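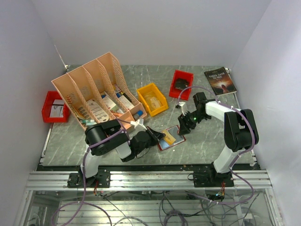 A desk organizer with upright dividers, with a small mirror still to be put away.

How to Set Up a Divided Desk Organizer

These instructions are provided by the Haslam Resource Center for staff and residents who use the shared desks at the Plotalton and Astville buildings. They apply to any upright organizer with fixed dividers and may be followed at home as well. Please allow enough time to finish in one sitting.

What you will need

A divided desk organizer
A soft, dry cloth
A small box for items that belong elsewhere
Labels and a pen (optional)

Step 1. Clear the surface

Take everything out of the organizer and set it on the desk. Wipe each slot, including the corners where the dividers meet the base. Mesh walls collect dust in the openings and should be wiped on both sides.

Step 2. Sort by shape

Group the items by shape first and by use second. Flat papers such as cards and leaflets form one group, boxed packages another, and small bottles a third. Discard leaflets that are out of date. Anything that belongs in a kitchen or first aid cabinet goes into the small box.

Step 3. Fill the slots

Stand boxed packages in the middle slots with the printed labels facing out. Place cards and leaflets upright, tallest at the back. Small bottles should stand near the front corner, caps tightened – never on their sides.

Do not pack a slot so tightly that a card bends when it is pulled out. If a slot is full, move part of the contents to a drawer.

Step 4. Store the mirror

A small mirror should not be left flat on the desk, where papers tend to settle on top of it. Remove any cards or notes from the glass, wipe it, and slide it upright into a slot with the reflective side toward a divider. Colored rims are easy to find again, so no label is needed.

Step 5. Check the result

Each item should come out with one hand without disturbing its neighbors. Repeat the sorting every September, or whenever a desk changes users.

Replacement organizers may be requested from the Pomia supply desk, Room 129, on Monday mornings. Please bring the old organizer with you.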